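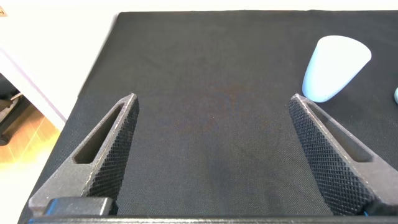
Pince ouverte au-dessus du tapis noir, gobelet bleu près du doigt droit.

Re : Règles de bonne pratique pour les prises à la pince — vos avis avant la version d'avril

lmoreira
Bonjour à tous, et merci d'avance à ceux qui auront la patience de me lire jusqu'au bout ! Je reprends notre feuille de consignes, celle que Wusamell nous avait laissée et que chacun a un peu annotée dans son coin. Je voudrais qu'on s'accorde sur trois points : la pince bien ouverte au départ, le tissu noir sous l'objet, et une distance minimale entre le bout des doigts et la pièce. Pour cette dernière, je propose 40 mm. Dites-moi ce que vous en pensez, même si c'est pour râler.

horacio_a
Bonjour Lourenço, beau travail, vraiment. Pour la pince ouverte, cent fois oui. Pour les 40 mm, je suis beaucoup moins chaud. Regarde ta photo : le gobelet touche presque le doigt droit, et moi, une position pareille, je veux pouvoir la garder dans nos essais. Dans la vraie vie les objets se mettent là où ils veulent, et si on n'enregistre que des départs confortables on aura de jolies courbes et un bras perdu au premier verre couché.

bernardo.mendes
Je ne suis pas d'accord avec Horácio (ça devient une habitude, pardon mon ami). J'ai relu notre journal chez Loureiro : 1 284 essais, dont 143 arrêtés pour un contact avant la fermeture des doigts. Un contact non voulu, c'est un objet poussé et un essai qu'on ne sait plus classer. Je garderais la distance minimale, quitte à ouvrir une catégorie à part pour les départs serrés.
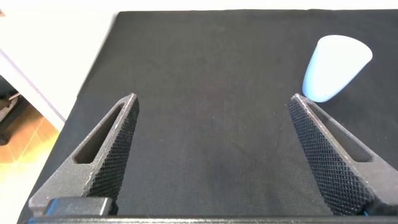 Groupe Manipulation et Bonnes Pratiques — Atelier Rekmont

lmoreira
J'ajoute une deuxième vue, avec le gobelet toujours tout près du doigt droit. L'idée de la catégorie à part me plaît bien. On écrirait « départ serré » dans la fiche, avec une vitesse d'approche réduite, et tout le monde pourrait filtrer ensuite. Horácio, ça t'irait ?

horacio_a
Ça m'irait, à condition que « serré » ne devienne pas « facultatif » ! J'en veux un certain nombre dans chaque série.

g_mota
Je me permets une question de nouveau venu : et le tapis ? Chez Anow on le remplaçait dès qu'il marquait. Sur la première photo je vois une trace un peu brun-rouge entre les doigts, assez pâle, et le tissu paraît poussiéreux par endroits. Est-ce qu'on brosse avant chaque série, ou seulement le matin ?

bernardo.mendes
Avant chaque série, à mon avis, et on le note. Par contre changer le tapis pour une marque aussi légère, non, on y passerait le budget.

armindo.b
Bonsoir la compagnie. Je lis tout ça avec plaisir et j'ajoute mon grain de sel : pensez aussi aux surfaces quadrillées des doigts. Chez nous la règle est un coup d'œil au relief à chaque reprise de poste, et un remplacement dès que les petits losanges s'aplatissent. Nous avons changé un jeu après plus de 107 heures, mais je ne ferais pas de ce chiffre une règle, tout dépend de ce qu'on attrape.

lmoreira
Merci Armindo, je l'ajoute. Je remets le texte au propre et je le poste ici demain vers 9 h, avec le point des 40 mm laissé entre crochets tant qu'Horácio et Bernardo ne se sont pas mis d'accord.

Sujets récents
Vitesse d'approche : qui la note, et où ?
Nettoyage du tissu noir, brosse ou rouleau
Modèle de fiche d'essai, version de Gonçalo
Arrêt d'urgence : à quelle distance du poste ?

Dernière mise à jour : avril, 18 h 20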